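3.2 Seasonal decoration in small dwellings

Households in the Nonville sample were asked to record every decorative item placed indoors or on a balcony during December. Of the 1049 households contacted, 362 returned a complete record. Floor area was taken from the building register, and items were coded by the surface they occupied: floor, wall, door, window or ceiling. 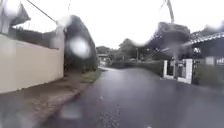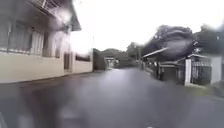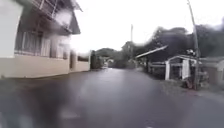 Figure 3. Streets with pale walls on the left side and a wet asphalt surface.

Szu-yu Liao argued, on reading the first draft, that doors should be merged with walls, as a wreath hung on the inside of a door serves the same purpose as one hung beside it. We kept the two codes apart. Door items were mostly purchased complete, while wall items were more often assembled at home from cut foliage, ribbon and wire, and merging them would have hidden this difference.

Full-size trees were uncommon in the smallest homes. Their place was taken by branches in a vase, garlands fixed along a shelf, and flat tree outlines made from string lights. Following Okoro, an outline was coded as a wall item even where its base touched the floor. Lights laid along a window sill were coded as window items. Records that listed storage boxes as decoration were returned to the household for correction before coding.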